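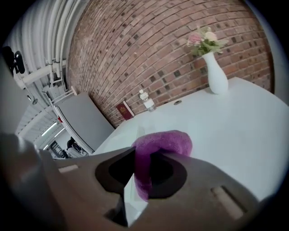 How Does a Workshop Choose a Robot Helper?

When you want a new bicycle, you do not only look at the price. You ask if it fits you, if there is a place to keep it, and who will repair it when the chain falls off. Grown-ups who buy robots for their work have to ask the same kind of questions. There are more of them, and some are a little surprising.

Let us imagine we are buying for a guest house called Clemell. Each day the people at Clemell must fold towels, put them on tables, and set out small things like a bottle and a book. They would like a robot to help with the towels. Where do they start?

First, write down the job

Many buyers begin by looking at robots. This is too early. It is better to begin with the job and write it down in small steps. "Fold the towels" sounds like one step, but try it slowly with your own hands. You find a corner. You pinch it. You lift it, and the rest hangs down. You bring one corner to the other, and then you make the towel flat. Each of these is a separate thing that a robot must be able to do.

A towel is a difficult thing for a robot. A wooden block has the same shape every time you pick it up. A towel has a new shape each time. It bends, it slides, and it can hide its own corners under itself. So the list for Clemell should say "soft cloth" in big letters, because a robot that is very good with boxes may be very bad with cloth.

Then, think about the hand

The hand of a robot is called a gripper. Often you buy it apart from the arm, in the same way that you can buy a camera and choose the lens later. Some grippers have two fingers. Some have suction cups, which are good for flat, smooth things like glass, but not for a fluffy towel where the air goes through.

In our story, Clemell looks at two grippers. One is named Tivby and the other is named Gillero. The Tivby has thin fingers that can go under the edge of a cloth. The Gillero has wide fingers, and it can hold a heavy bottle very well. Which one is better? That depends on the list. For towels, thin fingers win. If the job is nearly all bottles, the answer changes.

Teaching costs something too

A robot arm that comes out of its box does not know what a towel is. A person has to teach it, and this takes time. One way is to show it. A person holds a gripper in the hand, like a big pair of tongs, and does the job with it again and again. A camera on the gripper records what happens, and later a computer studies all these recordings and looks for what they have in common.
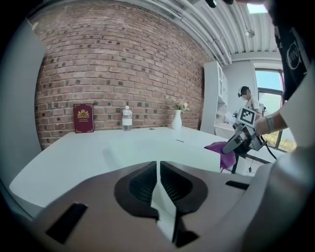 A person works with a hand-held gripper at a table where a purple cloth hangs over the edge.

Look at the square with a black and white pattern on top of the gripper. It is called a marker. A camera can find a pattern like this easily, and a computer can use it to work out where the gripper is and which way it is turned.

When people plan the money, they sometimes forget the teaching. But the person who holds the gripper must be paid for the hours. There must be a table to work at and things to practice with. It is also useful to have different things on the table, not only the towel. In a real room there may be a vase with flowers standing close by, and the robot must learn to do its job without knocking the vase over.

Clemell decides on 310 recordings of towel folding. If a person makes 15 good recordings in an hour, how long will that take? Divide 310 by 15 and you get a little more than 20 hours. That is several days of work, with breaks, because arms get tired.

Make room for it

Now we need a place to put the robot. An arm needs a strong table that does not shake. It needs a plug in the wall, and its cable should not lie where people walk. It also needs empty space on all sides, so that it cannot bump into a person or a shelf. You can try this at home. Stretch out your arm and turn slowly in a circle. All the space your hand passes through is your reach. Buyers draw the reach of the robot on the floor plan before they order anything.

Light is important too. If there is a big window, the morning can be very bright and the evening dark, and the camera sees the same towel in two different ways. Perhaps the plan needs a curtain or an extra lamp.

Count all the money

The price of the robot is only the first line of the budget. A budget is a list of everything you will pay for. The one for Clemell looks like this:

The arm
The gripper, and one spare pair of fingers
The table and the safety fence
Hours for teaching
Electricity
Repairs
A little extra for what we did not think of

The last line is not a joke. Good planners always have it.

Waiting is also a part of the plan. The shop in our story, Reinholz, needs 9 weeks to deliver the arm and 12 weeks to deliver the gripper. So if Clemell orders both on the same day, the arm will stand there for three weeks without a hand! It is smarter to order the gripper first.

Ask to try before you buy

Some sellers let you borrow a robot, or they show you how it does your job with your own things. Bring the real towels. Bring also the oldest one with a loose thread. A robot that can fold a new, flat towel may stop when it meets the old one, and you would like to know this before you pay.

And sometimes, after all the questions, the answer is no. If a small place has only a few towels each day, two hands and some minutes are enough. The money can go to something else.

Try it yourself

Put a small towel on a table. Take a pair of kitchen tongs in one hand and keep the other hand behind your back. Now try to fold the towel in half. Ask a friend to measure the time. Then try with a thick towel and a thin one. Which was easier? Write down what kind of fingers you would order for your robot, and draw them.

Words to remember

Gripper: the hand of a robot.
Reach: how far a robot arm can stretch.
Marker: a pattern that a camera can find easily.
Budget: a list of what you will pay for and how much each thing costs.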